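Lendwood Opens Its Bin-Picking Project to Everyday Objects

Lendwood has begun a new round of example gathering for Jurnen, its learning system for robot picking, and this time the shopping list came from kitchen drawers, bathroom shelves and toy boxes. The team has brought in 676 household items and wants Jurnen to see every one of them picked up, many times over, in all sorts of positions.

The setup is simple. Two metal bins sit back to back on a wooden table, and a KUKA arm with a multi-fingered gripper works above them. Each attempt is recorded from start to finish, including the ones that fail. Misses are every bit as welcome as clean grabs, and the team keeps them all!
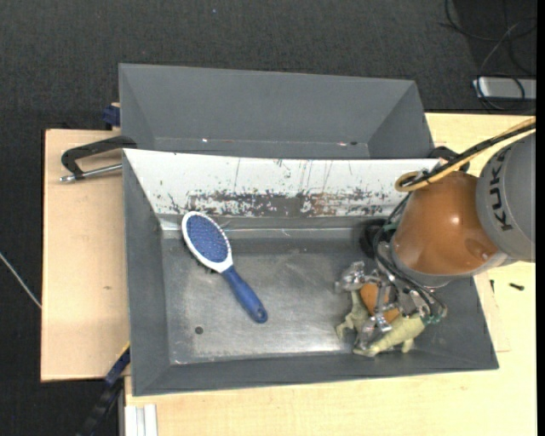
"A hairbrush is a wonderful thing to learn from," said Satish Palaniappan, who leads the project. "You can take it by the handle or by the head, and those are two very different grabs. Then you hand the system something with legs and it has to think again. I still get excited watching it try."

Sessions last 90 minutes, after which the operators swap in a fresh set of objects and check the recordings. A session runs every Saturday as well, when the building is quiet and there is time for the odder shapes. Items are chosen by drawing from the full list, so that easy and awkward ones get equal attention.

The first 31 sessions are complete. Lendwood plans to add 20 more before it trains the next version of Jurnen in April, and will share the results with its research partner, Mousavi.

Groups that would like to suggest objects for the list are invited to contact the Jurnen team at Lendwood.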